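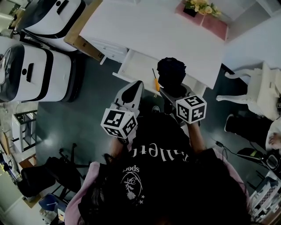 Tee-shirt noir, lettres blanches dans le dos.

Accueil Entretiens Citations Proverbes Thèmes Auteurs Contact

Vérifier une citation avant de la publier : entretien avec la responsable du recueil Doltska

Le recueil en ligne Doltska publie des proverbes et des citations accompagnés de leur source. La personne qui le dirige travaille à Bresa, dans un bureau au-dessus de la bibliothèque municipale. Elle a demandé que son nom n'apparaisse pas dans cet entretien, les fiches du site n'étant pas signées non plus. Nous l'avons rencontrée en août, un peu avant neuf heures du matin, quand la salle de lecture est encore fermée au public.

Elle a commencé par les dictionnaires. Pendant plusieurs années, elle a relu des épreuves pour un éditeur scolaire, où elle était chargée des exemples et des phrases d'auteurs placées sous les définitions. « On me donnait une phrase et un nom, et je devais retrouver le passage. Une partie du temps, le passage n'existait pas. La phrase était proche de quelque chose que l'auteur avait écrit, ou bien elle était d'un autre, ou bien elle venait d'un manuel plus ancien qui ne citait rien. J'ai commencé à garder mes fiches. »

Ces fiches sont devenues Doltska. Le site compte aujourd'hui plus de 1000 entrées, ce qui est peu à côté des grands catalogues de citations. Elle ne cherche pas à les rattraper. « Si j'acceptais tout ce qu'on m'envoie, j'en aurais dix fois plus le mois prochain. Mais une entrée sans source, je ne sais pas à quoi elle sert. Le lecteur la trouve déjà ailleurs. »

Chaque fiche suit le même plan : le texte, la langue d'origine, le titre de l'ouvrage, l'édition consultée, la page. Quand il s'agit d'une traduction, le nom du traducteur est indiqué, et l'original figure en dessous. Pour les proverbes, la fiche donne la première attestation connue de l'équipe et les variantes relevées. « J'écris "connue de nous". Quelqu'un trouvera plus ancien, et on corrigera. »

Le fonds le plus utilisé est un almanach en plusieurs cahiers, le Nieto, dont la bibliothèque de Bresa possède l'édition de 1881. On y trouve des dictons de saison, des conseils de ménage et des maximes au bas des pages. C'est là qu'elle a repéré les premières formes de plusieurs phrases qui circulent maintenant sous des noms célèbres. « Les maximes du Nieto servaient à remplir. Le typographe avait deux lignes de blanc, il mettait une maxime. Personne ne signait ça. Ensuite la phrase est reprise dans un journal, puis dans un livre de lecture, et à un moment on lui colle un auteur, en général quelqu'un de mort et de respecté. »

Nous lui demandons comment se fait une vérification. Elle répond qu'il faut d'abord se méfier du nom et chercher la phrase seule, par fragments. « Je prends trois ou quatre mots qui ont peu de chances de bouger. Les adjectifs changent, les verbes changent de temps, mais il reste souvent un nom un peu rare au milieu. Je cherche avec celui-là. » Elle passe ensuite aux concordances quand il en existe pour l'auteur, puis aux correspondances, puis aux journaux numérisés. Si la phrase apparaît pour la première fois longtemps après la mort de l'auteur supposé, dans un texte qui ne renvoie à rien, la fiche est classée « douteuse » et reste consultable sous cette mention.

Une recherche prend entre une heure et plusieurs semaines. La plus longue portait sur un dicton à propos du pain et de la patience, que trois régions revendiquent. Elle n'a pas tranché. La fiche donne les trois versions à la suite, avec les dates de collecte.

Les citations sur la santé et l'hygiène de vie lui donnent beaucoup de travail. Ce sont parmi les plus demandées, avec l'amour et l'amitié, et parmi les moins bien sourcées. « Marcher, dormir, manger peu, tout cela a été dit par tout le monde. On attribue à des médecins de l'Antiquité des phrases qui parlent de stress. Le mot suffit à régler la question, mais les gens tiennent à leur médecin. » Elle reçoit des courriers assez vifs à ce sujet. Un lecteur lui a écrit à plusieurs reprises qu'il avait fait graver la phrase sur une plaque pour son cabinet et qu'il était trop tard pour la déclarer fausse. Elle lui a proposé la mention « attribué à ». Il n'a pas répondu.

Pour gérer les fiches, l'équipe utilise Guvico, un logiciel de catalogage prévu au départ pour les partitions. Le choix s'est fait parce que la bibliothèque avait déjà la licence. « Il y a un champ "tonalité" que je ne peux pas supprimer. J'y mets le registre : familier, soutenu, comique. Ça marche très bien. » Les exports sont plus pénibles. Les guillemets français disparaissent une fois sur deux et il faut les remettre à la main, ce qui est ennuyeux pour un site de citations – elle en a pris l'habitude et le fait en fin de journée.

Le site propose aussi des listes par thème, limitées à 20 entrées chacune. Nous l'interrogeons sur cette limite. « Au-delà, les gens ne lisent plus, ils font défiler. Et pour moi, c'est une contrainte utile. Si j'en ajoute une, je dois en retirer une. Je relis donc la liste entière à chaque fois. » Elle ne met pas de classement. Les entrées sont rangées par ordre alphabétique du premier mot, article compris, ce qui lui vaut des reproches de bibliothécaires.

Qui consulte Doltska ? Des enseignants surtout, et des personnes qui préparent un discours. Les demandes de discours arrivent par vagues, avant les mariages de l'été et au moment des départs à la retraite. Elle répond quand elle peut. « On me demande une citation courte, drôle, profonde et pas connue. J'en ai très peu. En général je conseille de prendre un proverbe. Il n'y a pas d'auteur à vérifier et l'assistance le comprend du premier coup. » Pour les enterrements, elle renvoie vers la liste sur l'absence, qu'elle a faite elle-même et qu'elle ne modifie presque jamais.

Elle n'aime pas beaucoup le mot « inspirant », que l'on trouve dans une bonne partie des messages reçus. Elle ne l'emploie pas sur le site. « Je ne sais pas ce qu'une phrase va faire à quelqu'un. Je sais à quelle page elle se trouve. » Elle reconnaît pourtant avoir collé un dicton sur la porte de son bureau. Il vient du Nieto et concerne la conservation des oignons.

La question des droits revient aussi. Doltska s'en tient à des extraits courts et, pour les auteurs récents, demande l'accord de l'éditeur dès que le passage dépasse quelques lignes. Certains éditeurs répondent le jour même, d'autres jamais. Dans ce second cas, la fiche ne donne que la référence, sans le texte, et le lecteur doit aller chercher le livre. Elle sait que ces fiches sont peu visitées. Elle les garde quand même en ligne.

La suite du travail porte sur les proverbes recueillis oralement. Une série d'enregistrements faits dans les villages proches de Bresa attend d'être transcrite. Les bandes sont en bon état, les cahiers qui les accompagnent beaucoup moins, et il manque parfois le lieu. Elle compte en publier une première partie dans la rubrique Proverbes, avec le son quand les familles l'acceptent. Les transcriptions garderont la prononciation locale, et une version en français courant sera donnée en regard.

Avant de descendre ouvrir la salle, elle nous montre le courrier du matin. Une lectrice signale une faute de page dans une fiche sur le travail : le passage est une page plus loin dans l'édition citée. Elle vérifie sur l'exemplaire, constate que la lectrice a raison et fait la correction.

Contact | Mentions légales | © Doltska, tous droits réservés | Haut de page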